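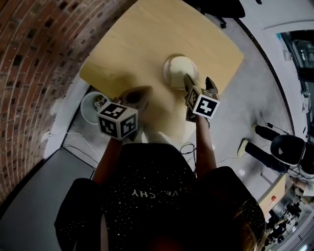 November, morning

Continued with the madder bath from yesterday. The wool from Galtex was mordanted with alum for the whole night and I rinsed it two times before it went in. Weight of dry fibre 217 g. I used the same weight of chopped root as last month, but this root is from Nouri and it smells much stronger.

Temperature went up too quickly at the start. I turned the ring down at 60 and let it rest there, but the first skein already looks a little brown at one end. Nasrin Fallahi thinks it is the heat. I think it can also be our tap water, so tomorrow I repeat with a pinch of chalk and without chalk, same pot size. 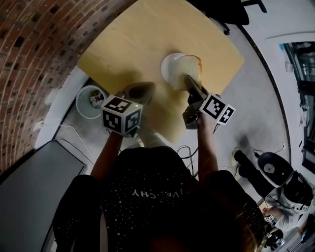
Samples 1 to 9 are hanging on the back line, labels on the left. Please do not move number 4, the knot is weak. Number 6 took the colour unevenly where the string was tied too tight. For the next batch: figure-of-eight ties, loose, in cotton.

pH of the bath after one hour was 6.5 with the paper strips. The Geritz meter still drifts, so I did not write its values in the table. 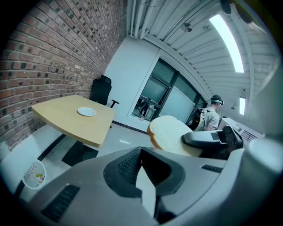

15:40. Second dip finished, 128 minutes in total, which is longer than planned. Colour is nearer to brick than to red. Lovely Sarmiento asked to keep the exhaust bath for her silk, so it is in the Plasik bucket with the lid on, under the sink.

To do: order more alum, wash the sieve, cut light-test strips from 2, 5 and 8.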